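The night ferry to Ruvodstead left at ten, and I was on it with one bag, a cheese sandwich and the biggest grin in Homulow!

I had waited 30 years for this. My grandmother used to tell me about the lantern tide, when the whole bay lights up green for a few hours in September and the fish swim right up to the harbor steps, as if they'd heard there was a party. She saw it once, as a girl. She talked about it for the rest of her life.

The boat was called the Rewi, and she rattled like a drawer full of spoons. I loved her right away. I stood at the rail the whole way over (who could sleep?) and watched the lights of Rukosell slide past, then nothing but black water and stars – more stars than I'd ever seen from my kitchen window.
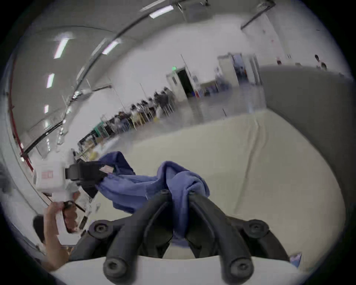
*A twist of blue cloth, pulled out into folds.*

At 3 in the morning the engine dropped to a mumble. I leaned over and saw one green spark, then a handful, then the water just opened up like a field of grass with the sun behind it. I yelled! I couldn't help it. A woman in a yellow raincoat came running out of the cabin, took one look and yelled too.

We climbed the harbor steps with our shoes in our hands. There are 336 of them, and every one near the bottom was shining. I put my foot in the water and it glowed all the way up to my ankle.

"Well, Gran," I said, "you left out how warm it is."

Then I sat down on the wet stone and ate my sandwich.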